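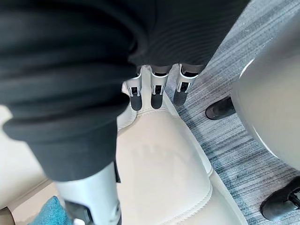

Dark gray fabric, likely knitwear, one of the garment types handled under the textile strand.

We use cookies to remember your settings and to count visits. By continuing to read you accept this. Manage preferences

Grajales Textile Reuse Project
Progress report to the Bovgate Fund, second reporting period
June 2022
Prepared by Marisol Valderrama, project manager

1. Summary

The project collects used clothing and household textiles in the Grajales district, sorts them, repairs what can be repaired, and passes the rest on for resale or fiber recovery. The grant from the Bovgate Fund covers the sorting room, two part-time repair posts, the public mending sessions and the collection van.

In this period we collected 3,770 kilograms of textiles. The target in the grant agreement was 3,337 kilograms, so we are over target on weight. We are behind on repairs. The agreement set 2,000 garments repaired and returned to use by the end of the period, and we reached 1,049. The reasons are given in section 3, along with what we are doing about it.

Spending is within budget overall. We are asking the fund to approve one move between budget lines, described in section 6.

2. Collection

Collection runs through bins at fixed points and through a van round that stops at apartment buildings. The van round started late because the vehicle we had agreed to lease was sold by its owner before the contract was signed. Henrik Wendt found a replacement through Dinico, who leased us a smaller van at a lower monthly rate. It holds less, so the driver makes two trips on the longer route. Fuel costs are up a little as a result, but the total is still below what we had set aside for the first vehicle.

The bins did better than planned. The two at the old bus depot fill fastest and are now emptied twice a week. The bin outside the public library was moved to the rear entrance after the library asked for the front walkway to be kept clear. We expected the move to hurt and for the first weeks it did, but the amounts have come back since a sign was put up at the front.

One bin was damaged by water when a gutter above it failed. The contents had to be thrown out. The bin has been repaired and moved to the other side of the wall.

What people give us has changed with the season. Winter coats and heavy sweaters came in from March onward. Bedding is steady all year. We get more curtains than we can use and have asked households, in the leaflet, to call before bringing them.

3. Sorting and repair

Sorting is done by hand in the room on the ground floor of the Rolladard building. Each item goes into one of four streams: ready to resell, needs repair, fiber recovery, or waste. The waste share has come down compared with the first period. Most of the drop comes from the new leaflet, which says plainly that we cannot take anything moldy or soaked in oil.

The repair figure is the main weak point in this report. There were three causes.

The second repair post was empty for 11 weeks. The first person we hired left for full-time work, and the second round of advertising brought few applications. Nobuhle Khumalo joined us in April and has been working at full speed since May.

Knitwear makes up a much larger part of the repair stream than we had assumed when we wrote the proposal. A torn seam on a woven shirt takes a few minutes on the machine. A hole in a sweater, or a ribbed cuff that has come away, takes a good deal longer and has to be done by hand if the result is to be sold. Our target was worked out on the basis of shirts, pants and jackets. In hindsight we should have run a longer trial before setting a number.

The overlock machine was out of use for most of March while we waited for a part. The supplier had none in stock. During that time we cut back to hand repairs and simple straight seams.

We have made these changes:

Knitwear is now graded before it reaches the repair table. Items with moth damage in more than a few places go straight to fiber recovery. Before this, the repair staff were making that decision themselves, often after they had already started work.

A basic set of spare parts for both machines is kept on site.

Repairs are grouped by type, so that one person does zippers for a morning and another does hems. Nobuhle suggested this based on her previous job in a garment workshop. Output went up in the first month of working this way.

We think the repair target for the full project can still be met, though it will be tight. If the numbers for the third period are not clearly better by October, we will come back to the fund with a revised figure.

4. Public mending sessions

The sessions are free and open to anyone. People bring their own clothes and are shown how to repair them. We supply thread, needles, patches and the use of a machine.

Attendance has been good in the evenings and poor in the mornings. We have dropped one of the two morning sessions and added an evening one. Several people asked for a session where children could come along, and we tried this in May. It was noisy and less mending got done, but parents came who had not been able to come before, and we will repeat it.

The most requested topics are darning, replacing zippers, and taking in the waist of pants. Kosmas Stamatopoulos has written a one-page sheet for each of these, in English and Spanish, and people take them home. The zipper sheet had an error in the second step in the first print run. It has been corrected and the old copies recycled.

We were asked in the last review how we know whether people use what they learn. We now send a short message a month after the session asking whether the person has mended anything since. Only a minority reply, so we would not put much weight on the answers. Most of those who do reply say they have fixed at least one item.

5. Resale and fiber recovery

Resale goes through the shop on the same site and through two market stalls. Income from sales is reinvested in the project and is reported in the financial annex. The shop's best sellers are children's clothes and work jackets. Men's formal wear hardly sells at all, and we have reduced the rail space for it.

Prices were reviewed in April. We raised the price of repaired coats slightly and left the rest alone. There were no complaints and coat sales did not fall.

Textiles that cannot be worn are baled and sent for fiber recovery. Wool and wool blends are kept separate because the buyer pays more for them. Mixed synthetics are still hard to place. At the moment we pay a small fee to have them taken away. Anselmo Cuadros is talking to a second buyer who makes padding for the furniture trade, and a trial bale has been sent. We have not had an answer yet.

Labels are a continuing problem. Many garments come to us with the care label cut out, and staff have to judge the fiber by feel or by a burn test on a loose thread. This slows down sorting of knitwear in particular. Anselmo has put together a box of labeled fabric samples for comparison, and new staff are trained with it.

6. Budget

Spending in the period was slightly under plan. The main differences are:

Staff costs are under budget due to the empty repair post.

Vehicle costs are under budget due to the cheaper lease, even with the extra fuel.

Equipment is over budget. This covers the overlock repair, the spare parts and a second steam iron, which was not in the original plan.

Printing is over budget by a small amount because of the reprint of the zipper sheet and a larger run of the leaflet.

We ask the fund to approve moving the unspent salary money into extra repair hours between July and the end of the project. The hours would be offered first to the two current staff. No increase in the total grant is requested.

7. Staff and premises

Apart from the repair post there were no staff changes. Both repair staff and the sorting team have completed the manual handling course. There was one minor accident, a needle injury to a finger, which was recorded and treated on site.

The lighting over the repair tables was poor for dark fabrics. Navy, black and charcoal items were being put aside for daylight and were piling up by the end of the week. Two adjustable lamps have been fitted and the backlog has been cleared.

The lease on the Rolladard building runs to the end of next year. The owner has told us the roof will be worked on during the summer. We expect to lose the use of the back store for two or three weeks and will keep bales in the van garage during that time.

8. Plans for the next period

Bring monthly repairs up to the level needed to meet the full-project target.

Settle the question of mixed synthetics with one of the two buyers.

Open a collection point on the east side of the district, where we currently have only the van round. A site next to the sports hall has been offered and Henrik is checking the access.

Run a mending session at the secondary school, which has asked for one as part of its home economics course.

Send the fund the weight records by stream each month, as agreed at the last meeting, in the new spreadsheet layout.

Questions about this report can be sent to Marisol Valderrama at the project office. The financial annex and the collection records are provided separately.

Recent items
Grajales Textile Reuse Project: first period report
What we can and cannot take: updated leaflet
Mending sessions, summer timetable
Bovgate Fund: guidance on moving money between budget lines
Van round: revised stops for the longer route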